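Household Energy and the Home Kitchen
Notes for Session 4: Heating Small Spaces
Instructor: Vira Tkachuk

Welcome back, everyone! Last time we got as far as the difference between power and energy, and I promised we would get to something you can eat. Tonight is toast, casseroles and the electric bill. Please have your Session 3 worksheet handy, as we'll borrow a few numbers from it.

Let's start with the size of the box. When you heat an oven, you are heating the air inside (which takes very little energy), the metal walls and racks (which take a good deal more), and then, sooner or later, the kitchen itself. A full-size oven has a lot of wall to warm before your dinner gets its share. A small countertop oven has less metal and less surface to leak heat from, so for a small dish it usually comes out ahead – though a big roast or three trays of cookies is another story, and we'll argue about that one in the second hour.

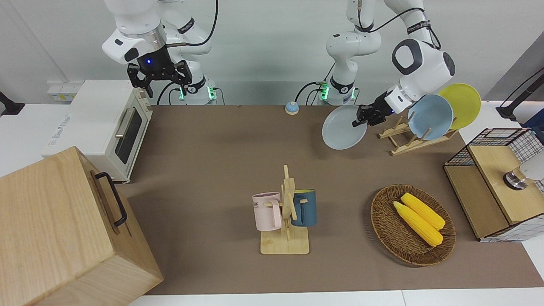
Figure 4.1. A toaster oven, the small countertop type discussed in this session.

Now for the arithmetic, which I know some of you have been dreading. Energy is power multiplied by time. If a heating element draws 500 watts and stays on for 40 minutes, that is two-thirds of an hour, so we multiply and get 333 watt-hours, or one-third of a kilowatt-hour. Do it once by hand, even if you have a calculator in your pocket. It sticks better that way, at least it always did for me.

Remember, too, that a thermostat switches the element on and off. A dish that sits in the oven for 40 minutes may only have the element running for 25 of them. Svitlana Hutsuliak brought up this very point last week, and she was quite right that it throws off a lot of the estimates people make at home.

For next time, pick one thing you cook often and write down the rated power of the appliance (look for a label on the back or underneath, with the thing unplugged and cool, please), the cooking time, and how often you make it in a week. Read the Loureiro chapter on insulation as well, but skip the boxed section on gas ranges – we'll do that together in May.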